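4.2 The bowl by the door: where small things come to rest

We turn now to the part of the study that gave us the most pleasure to write up, and which several of our households in Damville seemed to enjoy talking about more than anything else we asked them. In the first round of visits we had gone in with a fairly tidy question about storage: where do people keep the things they use every day, and how did they come to choose those spots? What we heard, over a good many cups of tea, was that a large share of everyday objects are never really stored at all. They are set down, and they stay there until somebody needs them again. Keys, stamps, a spare button, the receipt for the boiler – all of these live in what we came to call resting places.

Of the 33 households that took part, almost all had at least one resting place that everyone in the home could name without stopping to think. Some were drawers, and one was a windowsill so full that the window had been given up on for the winter. Very often, though, the resting place was an open vessel of some kind, standing on a kitchen counter or a hall table. People were fond of these vessels in a way they were not fond of their drawers. They remembered where they had bought them, or who had given them, and they were quick to forgive them for being in the way (which many of them plainly were).

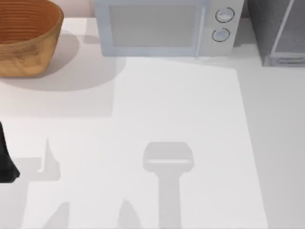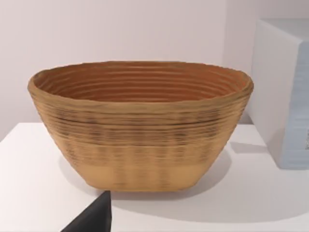
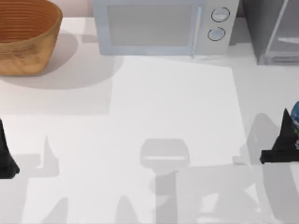 Figure 3. Wide, open vessel on a white surface.

Width came up again and again. A resting place has to be easy to hit with a tired hand, and residents told us that a narrow jar or a box with a lid simply did not get used, however pretty it was. One couple in Sestircombe had bought a lidded box on purpose to keep their keys out of sight, and within a month the keys were lying on top of the lid. We heard the same story, with small changes, in three other homes. It seems that any extra step between the hand and the object, even one as slight as lifting a lid, is enough to send the object somewhere else.

The second thing people talked about was what we have called drift. A vessel that begins its life as a fruit bowl will take on a set of keys, then a pair of reading glasses, and by April there may be no room left for the fruit. Drift was a sore point in some families and a running joke in others. In the homes with 2 or more adults, we often found that one person thought of the vessel as belonging to its first use and another person thought of it by its present contents, so that "the fruit bowl" and "the key bowl" were the same object. We were careful to write down both names in our notes, and we have kept both in the Bostudix coding sheets, where they turned out to be a surprisingly good guide to who did the tidying.

It may help to set this beside the written diaries. Taken together, the diaries gave us a little over 3000 entries, each one a short note made when a person put something down or went looking for something. Entries made in the early evening were by far the most hurried, and it was in these that the open vessels appeared most often. Morning entries had a different flavor. They were mostly about looking, and they were a good deal crosser. Several people used the Akolgo notebook we had handed out to leave messages for the rest of the family, and while this was not at all what we had planned, we have left those pages in, as they tell us something about how a household argues with itself over where things go.

We should say a word about the limits of what we can claim. Our homes were mostly settled ones, with people who had lived at the same address for years, and a resting place takes time to form. A family that had moved in shortly before our first visit had none they could name, and they were putting their keys down in a new spot every evening. By our last visit they had settled on a soup plate next to the bread bin, and they spoke of it as though it had always been there. We return to this household in Section 5, where we look at how such habits begin.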